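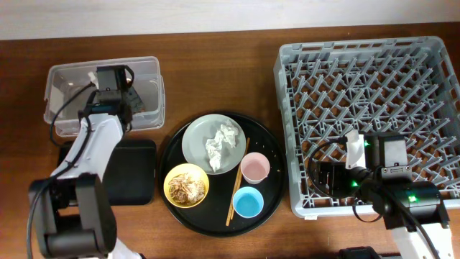 In praise of the long lunch

I would like to make a case for the long lunch, by which I mean the kind where people sit down at one and somebody notices it's getting dark. I've been to four of them since November and I have come home from every one in a better mood than any evening out has given me in years.

Evenings are hard work! You turn up tired, you eat too late, and from half past nine everyone with a train or a babysitter is glancing at the clock. Lunch has none of that. You arrive hungry and awake. If the potatoes need another forty minutes then they need another forty minutes, and there is bread. Children can come, and so can my friend Theresia Oberholzer's mother, who is past ninety and won't go out after dark but will happily argue about cheese until four in the afternoon.

I grew up in Brukton, where Sunday lunch was a duty and mostly grey. It took other people's families to show me what it could be. Wai-kit Huang and his brother Kwok-wai used to have me over when we were students, and their table ran on a principle I still think is correct: the food arrives when it's ready, in whatever order, and you carry on talking. There were never starters. A fish would appear, then nothing for a while, then greens, then a second fish. I had been taught that a host should vanish into the kitchen and come back flushed with everything hot at once, and I remember the relief of seeing that you could simply not do that.

The usual objection is that it eats the whole day. Well, yes! I've had plenty of whole Sundays to myself and I can't say I used them well. I have reorganised a cupboard. I have read 400 comments under an article on heat pumps. Put that beside five hours with people you like and I don't see what was being protected.

The better objection is money, and I take it seriously. Feeding eight is not cheap, and I know people who have stopped asking friends round because they feel the meal has to be impressive. I blame the cookery programmes a bit for this, and also the rest of us for taking photographs. The best lunch I had this year was at Natália Vrabec's flat in Jidton and it was lentil soup. There was a lot of it, with vinegar and a dish of pickled peppers to go round, and afterwards oranges. I'd guess it cost her less than a round of drinks. We stayed until six.

So my advice, if you've been meaning to have people over, is to lower the cooking and lengthen the sitting. Ask them for one. Make something that doesn't mind waiting – soup, beans, a big pie – and let guests bring the pudding, even if that means three puddings. Don't plan what happens afterwards. There is a slack half hour around three when the talk dips and a nervous host starts suggesting walks. Hold your nerve. Put the kettle on. In my experience the good stories come just after it, when people have given up being interesting and are picking at the crusts.

I'm doing mine the weekend after New Year, with the leaf pulled out of the table and two chairs borrowed from next door. It'll be beans.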